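Call for Participants: Working Group on Good Practice for Two-Arm Robots Handling Household Goods

Issued January 7, 2025
Reference: DJ-42
Contact: Shireen Nkosi, Participant Coordination, Jekumdale Test Hall

Jekumdale Test Hall is seeking participants for a working group that will draft, test and publish a code of practice for two-arm robots handling household goods near people. The group is run jointly by Jekumdale and Fourie Handling. The document it produces will be released under the title Duvus Practice Note, Part 2. Part 1, on floor marking and operator clearance, is already in use at both sites.

Participation is part-time and paid. Applicants may come from industry, teaching, maintenance, occupational safety or household services. A background in robotics is required for some seats and not for others; see Seats Available.

Scope of the Practice Note

Part 2 covers tasks in which two arms act on one object that a person would normally lift with two hands: baskets, crates, trays, folded bedding, storage bins. It applies to robots working at floor level and at table height. It does not cover arms behind fixed guarding, which are handled under each site's existing machine safety rules, and it does not cover lifting of people or animals.

The draft outline has five chapters:

Chapter 1. Terms and responsibilities
Chapter 2. Condition of the robot before power-on
Chapter 3. Approach, grip and lift with two arms
Chapter 4. Stopping, release and recovery
Chapter 5. Records

Chapters 1 and 5 exist as complete drafts. Chapter 2 exists as a checklist without supporting text. Chapters 3 and 4 are notes only, and most of the group's time will go there. Open questions in Chapter 3 include whether the two grippers should be required to confirm contact separately before any upward motion, how far a soft load may shift before the lift counts as failed, and whether a lift speed limit should be set by load or by distance to the nearest person. In Chapter 4 the main dispute is over release. One draft has both grippers hold position on a stop command; the other lowers the load first. Written positions on this point are welcome with the application.

Seats Available

The group has 10 seats. Four are held by the two organizing sites. The remaining six are open to applicants:

Robot operators, two seats. Applicants should have at least one year of regular work with a two-arm system, by teleoperation or supervised autonomy. Experience writing task instructions for other operators is preferred.

Maintenance technician, one seat. The technician will lead revision of Chapter 2. Knowledge of cable routing, strain relief, connector inspection and gripper wear is needed.

Safety practitioner, one seat. Applicants must have carried out risk assessments for equipment shared with untrained staff. Familiarity with published robot safety standards is expected.

Household or laundry services worker, one seat. No technical background is needed. The holder of this seat will review task descriptions against ordinary working practice and may object to any clause on that ground.

Technical editor, one seat. The editor keeps the master text, assigns clause numbers and checks that each "shall" can be tested. Applicants should send a sample of procedural writing.

Gert Msimang of Fourie chairs the group. Sem Visser is responsible for the test program and has final say on whether a trial may proceed.

What Participants Will Do

Each participant will attend all scheduled sessions, comment in writing on two full drafts, and take part in practical trials at the Jekumdale hall or at the Dullside annex. A clause is not adopted until it has been tried on the floor by someone who did not write it. The time commitment is 56 hours in total, split between sessions, trials and reading. Remote attendance is allowed for drafting sessions only.

Trials use a fixed object list so that results from the two sites can be compared. The list contains rigid, semi-rigid and soft loads. Each trial is run to a written card stating the object, the load, the start position of both arms, the permitted path and the stop condition. The operator reads the card aloud before power-on. Deviations are recorded on the back of the card, including those that had no effect on the outcome.

Interim Rules for Trials

The following rules apply until Part 2 is published. Applicants should read them before applying, as all participants will be asked to sign them. Comments may be submitted with the application.

1. One person is named as the operator for each trial and one as the observer. They do not exchange roles during a trial.

2. Before power-on, the operator checks both arms from base to fingertip. Connectors are fully seated. Cables are secured along the arm where a strap point exists, and any free length is kept out of the path of the fingers and the load.

3. Camera lenses are wiped with a dry cloth at the start of each session. A lens is not cleaned while the arm is powered.

4. The floor within reach of both arms is swept and kept clear of everything except the object on the card.

5. The observer stands outside the marked line with the stop control in hand. Placing the stop control on a table or on the floor ends the trial.

6. Loose textiles are placed below the rim of the container. Drawstrings, straps and sleeves are tucked in. If fabric hangs over a handle, the operator stops and the load is reset by hand with the arms unpowered.

7. Containers with two handles are approached from both sides. Neither gripper closes until the operator has a clear view of both handles or has confirmed the position of the hidden one by wrist camera.
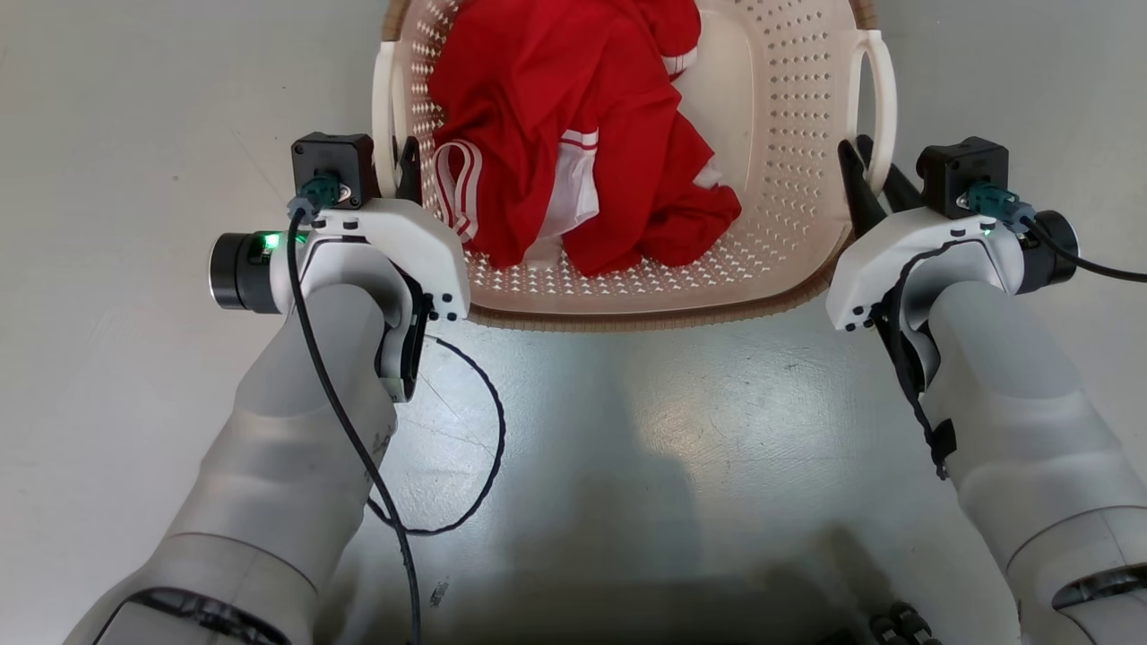
8. The lift begins only after the observer has said "clear." Any other word is treated as a stop.

9. A dropped or tilted load is left where it lies until both arms are unpowered and the card has been marked.

10. No one reaches into a container while either gripper is within the marked line, powered or not.

Rule 7 has drawn the most comment so far. Kgomotso Visser has proposed replacing "clear view" with a measurable condition, and that proposal will be taken up at the first session.

Terms

Participants are paid at the site's daily rate for outside experts, pro-rated by the hour. The rate is stated in the invitation letter. Travel costs within the region are covered up to 1000 per person for the whole project, against receipts, in the currency of the participant's home site. Safety shoes are required on the floor at both sites and are not supplied. Eye protection is supplied.

Trial records may be published without names. Participants will be listed in the Practice Note unless they ask not to be. Employers' names are listed only with written permission from the employer.

All participants complete a half-day site induction before their first trial. Induction at one site is valid at the other.

How to Apply

Send the following to Shireen Nkosi, quoting reference DJ-42:

A letter of no more than two pages, naming the seat applied for
A list of relevant equipment or services experience
Any conflict of interest, including paid work for a maker of robot arms or grippers
Written comments on the interim rules, if any

Shortlisted applicants will be invited to a short call with Gert Msimang and Xolani Jacobs. Applicants for the operator and technician seats will also be asked to complete a practical inspection of an unpowered two-arm system against the Chapter 2 checklist. The checklist will be sent in advance.

The first session takes place in April at Jekumdale. Applicants who cannot attend the first session in person should say so in the letter; this does not exclude them from the technical editor or safety practitioner seats.

Questions about the trials or the object list go to Sem Visser. All other questions go to the contact named at the top of this call.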